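4.3 Checking the gripper after finger replacement

Do this check each time the fingers were changed, and also when the cell was standing still longer than 3 weeks. You need the two test blocks from the Uteo kit and a dry cloth. Keep the stop button in your free hand during steps 4 to 8.

1. Set the speed to low on the control panel.
2. Wipe the inner side of both fingers. Do not use alcohol, it makes the pads hard.
3. Tighten the finger screws evenly, a little on the left, then a little on the right.
4. Open the gripper completely and close it with nothing inside. The fingers must meet along their full length.
5. Put the pink block on the table and leave it there. It is the target.
6. Load program 898 and let the arm take the blue block.
7. Stop the program while the blue block is close above the table and look at the fingers from the side.
8. Continue until the blue block is over the pink one, then stop again before the gripper opens. 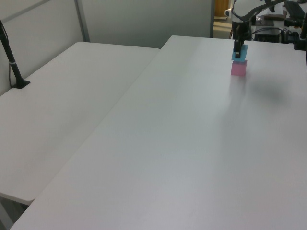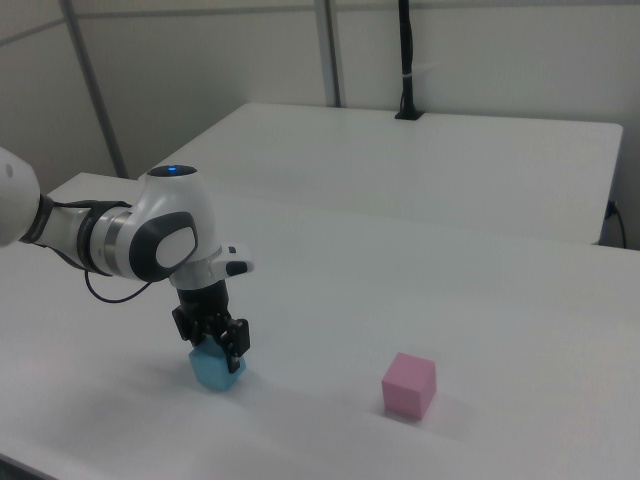
The blue block is held between the fingers in both pictures.

Iason Xenos asks that we add a word on step 8. At Lilesar the block was always let go from too high and it jumped off, and they changed the fingers two times before they found that the table height in the program was wrong. So please measure the table first, he writes, and only after that blame the gripper.

We agree with this. The table height is on page 56 of the settings list - enter it again if the table was moved, even by a small distance.

Note: If the block turns in the fingers when the arm stops, repeat step 3. If it still turns, the pads are worn and must be replaced as a pair.

Caution: Never correct the position of a block by hand while the gripper is closing. The force is small but it is enough to hurt a finger.

9. Run the full program 3 times at low speed.
10. Write the result in the cell log and put the blocks back in the kit.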